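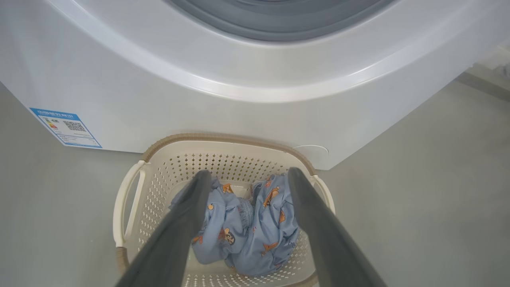

Ticket 457: Gripper closes on laundry, arm lifts, nothing held
Project: Grimemetti laundry arm (home build)
Opened by: Somkiat Srithong
Opened: March 16, 2021
Status: Open, workaround in place

Problem
Arm goes down to the basket in front of the washer, fingers close, controller reports "grasp OK", arm comes up empty. Happens with thin cotton. Towels are fine. Started after I swapped the finger servo in February.

Setup
Koltberg servo, Stastura controller board, firmware 2. Wrist camera on. Basket on the floor, against the machine.

Log
1. Power cycled board and arm. No change.
2. Re-ran finger zero with the fingers clear of the basket. No change.
3. Checked finger screws. Left one had backed out a little. Tightened, added thread lock. Still drops pajama pants.
4. Logged servo current during a close. It spikes early, before the fingers meet. The controller takes the spike as contact and stops.
5. Raised the contact threshold from 30 to 100. Fingers now close all the way and the pants come up. Side effect: if a finger catches the basket wall it keeps pushing and the basket slides.
6. Moved the approach point toward the middle of the basket, away from the handles. Less sliding, still some.

Comment from Endale workshop list
Check the horn spline on the new servo. If it is one tooth off, your zero is wrong and the current will climb early.

Reply
Will pull the horn this weekend. Leaving threshold at 100 until then and not running it unattended.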